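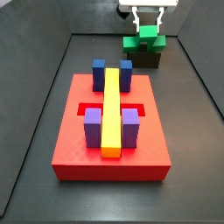
組み立てブロック「Skoneo」に新しいセット、12月6日からRoluraで先行展示

赤い台に青いブロックを立てて、その間に黄色を入れて、緑はアーチ形。ブロック好きの方ならもう名前が出ているかもしれませんが、組み立てブロック「Skoneo(スコネオ)」の新しいセットが12月6日(金)から、商店街の多目的スペースRolura(ロルーラ)で先行展示されています。初日の夕方、仕事帰りにさっそく寄ってきました! 予定では30分もいないつもりだったのに、閉館の音楽が流れるまでしっかり座り込んでしまい、帰りの電車を一本逃しております。

まず、知らない方のために少しだけ。Skoneoは、工房Drakley(ドレイクリー)が作っている、色つきのブロックを台に差したり載せたりして形を組んでいくセットです。よくある、ぽこぽこした突起でパチンとはめるものとは違って、溝に立てる、すき間に入れる、上から載せる、という動作だけで進みます。のりも工具も要りません。前のセットが出たときにも記事を書いたのですが、そのあと何人かの読者の方から「うちの子より私がやっている」というお便りをいただきました。わかります、うちもそうです。

で、今回の新しいセット。名前は「Skoneo 橋と門」といいます。

名前のとおり、橋と門がテーマになっています。土台はどっしりした赤い厚板で、上の面に細い溝が横に通っています。ここが出発点。青い細長いブロックを二本、溝に間をあけて立てて、その間に黄色いブロックを入れます。これが門のほうです。橋のほうは緑で、角ばったブロックがアーチのような形になっていて、両脚を開いて立ちます。アーチって、見ているとつい下をのぞきたくなりませんか。私は会場でしゃがんでのぞきました。となりの小学生ものぞいていました。

見本の写真を見て「簡単そう」と思った方、いらっしゃると思います。私も思いました。ところが、青を二本立てるところまではすいすい行くのに、黄色で手が止まるんです。青の間があきすぎていると黄色がふらふらするし、せまいと入っていかない。じゃあ先に黄色を立てて、あとから青ではさめばいいのでは? と思ってやってみたら、今度は二本目の青を寄せたときに一本目が傾く。向かいの席のおじさんが同じところで「あーっ」と声を上げていて、思わず目が合って笑ってしまいました。

この加減について、設計を担当したDae-han Sonさんに会場で話を聞けました。Sonさんはもともと家具の金具を作る仕事をしていた方で、Drakleyに来てからはずっとブロックの寸法ばかり考えているそうです。

「溝の幅は最後まで迷いました。きつくすると、いったん入れたら動かない。それだと一回で終わってしまうんですよね。ゆるくすると、今度は立ったときの気持ちよさがなくなる。試作の台だけで20枚作りました。家に持って帰った分は、いま鍋敷きになっています」

鍋敷き! あの赤い台が食卓にあったらなかなか派手だろうなあと思いますが、熱いものを載せて平気なのかは聞きそびれました。まねはしないでくださいね。

形の見本カードも見せてもらいました。今回は全部で80枚つくそうです。前のセットのカードは完成した形を正面から描いたものだけでしたが、今回は斜めから見たものや、真上から見たものが混ざっています。真上からのカードがくせ者で、青が二つの四角、黄色がその間の四角、緑はただの細長い帯にしか見えません。高さの情報がまるごと消えているわけです。会場では大人がこれに引っかかり、子どものほうが先に「これ、橋でしょ」と当てていました。くやしい。

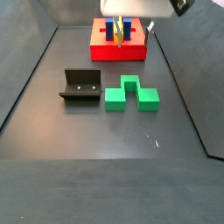 置く順番の話もおもしろかったので書いておきます。カードには番号がふっていなくて、どこから始めるかは自由です。門から作る人は、まず赤い台を自分の正面にまっすぐ置いて、青、黄色と進みます。橋から作る人は、緑をそのへんに立てておいて、台をあとから寄せてくる。会場のテーブルを回って見ていたら、席ごとにやり方がばらばらで、同じ見本カードなのに途中の姿がまったく似ていないんです。途中の姿を見るのがいちばん楽しい、という声もありました(これは私の連れの意見です)。

黒い部品についても質問が多かったようなので、触れておきますね。新しいセットには黒い部品が加わりました。緑を受ける台にしたり、緑のそばに立てて支えにしたりする、いわば裏方です。L字の形をしたものには小さな銀色のねじの頭が見えていて、おもちゃというより道具箱から出てきたような顔つきをしています。前のセットが赤、青、黄色、緑のにぎやかな組み合わせだったところに黒が入って、ぐっと締まって見えるようになりました。好みが分かれるかなと思ったのですが、会場で聞いたかぎりでは評判がよかったです。「黒だけ追加で売ってほしい」と言っていた方もいました。Sonさんによると、ばら売りは検討中とのことです。

ねじについては「外していいんですか」と聞いているお子さんがいて、答えは「外さないでね」でした。念のため。

ところで、今回の展示はただ並べてあるだけではありません。Roluraの奥のほうに組み立て用のテーブルが用意されていて、座った人は誰でも触れます。予約は要りません。混んできたら一組につき一セットをゆずり合う、というゆるい決まりです。初日は近所の学童の子どもたちがまとまって来ていた時間帯があって、そのときは立って待つ人も出ていましたが、夕飯どきになるとすっと空きました。ゆっくりやりたい方は夕方の遅めがねらい目です。私が行ったのもそのくらいで、隣では高校生二人組が無言で、それはもう真剣に、緑のアーチの上にもう一つ何かを載せようとしていました。あれはカードにはない形だったと思います。

初日の来場者は200人近くだったそうです。平日の、しかもけっこう冷え込んだ日だったことを考えると、かなりの人出ではないでしょうか。前のセットのときは初日にのぞいたらがらんとしていて、スタッフさんとずっと世間話をしていた覚えがあります。

会場の案内をしているManaia Baxterさんには、小さい子と一緒に遊ぶときのこつを教わりました。Baxterさんは普段、図書館や児童館でブロックの会を開いている方です。

「最初に完成の形を見せないほうがいいみたいです。赤い台だけ渡して、ここに溝があるねって、指でなぞってもらうんです。そうすると、何かを立てたくなるんですよね。青を渡すと立てる。もう一本渡すと、たいてい隣に立てる。黄色はこちらから渡さなくても、自分で手を伸ばしてきます」

この話を聞いたあと、うちに帰って前のセットで甥に試してみました。台を渡したら溝をなぞるところまではその通りだったのですが、そのあと台を裏返して、その上にみかんを載せて「できた」と言われました。まあ、いいか。

逆に、大人向けのおすすめは「利き手でないほうの手だけで組む」だそうです。やってみると本当に時間がかかります。右利きの私が左手だけで門を作ろうとしたら、青を立てるだけで肩がこりました。指先でそっとつまんで、まっすぐ下ろして、溝に入ったと思ったところで離す。離すときに少しでも指がひっかかると倒れる。普段いかに両手で支え合って物を置いているのか、というのがよくわかります。会場には左手部門の記録表なんてものはありませんが、勝手に競っているグループがいて盛り上がっていました。

もう一つ、二人でやる遊び方も紹介されていました。片方がカードを見て口で伝え、もう片方はカードを見ないで組みます。私は連れと組んで、伝える役をやりました。「青を二本立てて」「どっち向きに」「縦」「縦ってどっちの縦」「ええと、せまいほうをこっちに」「こっちってどっち」。もうこの時点でけんかです。緑のアーチに至っては「足を広げて立っている感じ」としか言えず、連れは黄色を横倒しにしていました。なぜ。色で言えばよかったのに、形を伝えようと必死になると色のことを忘れるんですね。終わってから二人でしばらく笑っていました。

さて、気になる発売についてです。

発売は2月の予定で、日にちはまだ決まっていません。販売はOndrejka(オンドレイカ)の店頭とネットの両方。Ondrejkaは木のおもちゃや文房具を置いている、駅の反対側のあのお店です(黄色いひさしのパン屋の二階、といえば通じるでしょうか)。値段も最終調整中だそうですが、前のセットとそれほど変わらないところに収めたい、と店の方が話していました。先行展示の会場では販売していないので、そこは注意してください。初日も「今日は買えないんですか」と肩を落としている方を何人か見ました。私もその一人です。

予約の受け付けは年明けにOndrejkaの店頭で始まる見込みです。前のセットの台をすでに持っている方は、新しいブロックもその台の溝にそのまま立てられるように作ってあるとのこと。これはうれしい! 色の組み合わせも広がりますし、台を二枚並べて橋を渡す、なんてこともできそうです。Sonさんに「二枚で橋を渡すのはありですか」と聞いたら、「ありです。ただ、台をぴったり平行に置くのがいちばん難しいですよ」と、なんだかうれしそうに言われました。

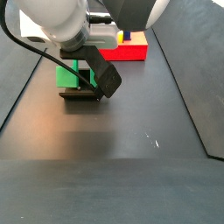 会場の壁には、試作の途中でボツになった形のスケッチも貼ってあります。緑の脚がもっと長かったころの絵や、黒い部品が丸い形をしていたころの絵があって、これが地味に見ごたえがあります。脚の長いアーチは見た目がとてもかっこいいのに、なぜやめたのか。答えはスケッチの余白に鉛筆で「ころぶ」と一言。Sonさんの字だそうです。ほかにも「指が入らない」「箱に入らない」「入るけど出ない」といった書き込みがあちこちにあって、読んでいるだけで時間が過ぎます。座って組むのに疲れたら、ぜひ壁のほうも見てみてください。

箱といえば、片づけのことも聞いてきました。前のセットで不評だったのが、箱にしまうときの順番が決まっていて、覚えるまでふたが閉まらないことでした(うちでは今も輪ゴムでとめています)。新しいセットは箱の内側がゆったりしていて、赤い台を底に敷いたら、あとのブロックは好きなように入れてよくなったそうです。展示にあった箱の試作品で試させてもらったら、たしかに適当に入れてもふたが閉まりました。ただ、黒い部品は角があるので、台の上に直接のせずに付属の布でくるんでください、とのことです。

色についてもひとこと。赤の色味は、前のセットよりいくらか明るくなったように私には見えました。ところが連れは「同じでしょ」と言います。帰ってから家の台を蛍光灯の下に出してみたり、窓ぎわに持っていったりしましたが、光の当たり方で上の面と横の面がぜんぜん違う赤に見えるので、よけいにわからなくなりました。次に行くときは家の台を持っていって並べてみるつもりです。Roluraは持ち込みも歓迎だそうなので、前のセットを持っている方、よかったら一緒にどうでしょう。

会期中には、Baxterさんが進行役をするブロックの会もあります。一回2時間で、参加は無料。前半はカードを使って組み、後半は自分で新しい形を考えて、気に入ったら紙に描いて壁に貼っていけます。貼られた形の中から、いつか正式な見本カードになるものが出るかもしれない、という話もちらっと出ていました。あくまで「かもしれない」ですけれど、夢がありますよね。会の日程はRoluraの入り口の掲示板に貼り出されるので、そちらで確認してください。小さいお子さんは大人の方と一緒にどうぞ。

持ち物はとくに要りません。ただ、テーブルの高さが大人には少し低めで、夢中になると腰にきます。私は翌朝それを思い知りました。ときどき立ち上がって、肩を回すのがいいと思います。それから冬場なので、セーターの袖口にもご注意を。袖がふくらんでいると、奥のブロックに手を伸ばしたときに手前のブロックをなぎ倒します。初日だけで私は三回やりました。

Roluraの一階には飲み物のコーナーがありますが、組み立てテーブルへの持ち込みはできません。上着をかける場所は入り口の右側です。ベビーカーは裏の通りから入るほうが段差がなくて楽でした。

先行展示は年内いっぱいの予定です。発売日と値段が決まったら、またこの欄でお知らせします。左手だけで橋まで組めた方がいらしたら、ぜひ編集部までお便りください。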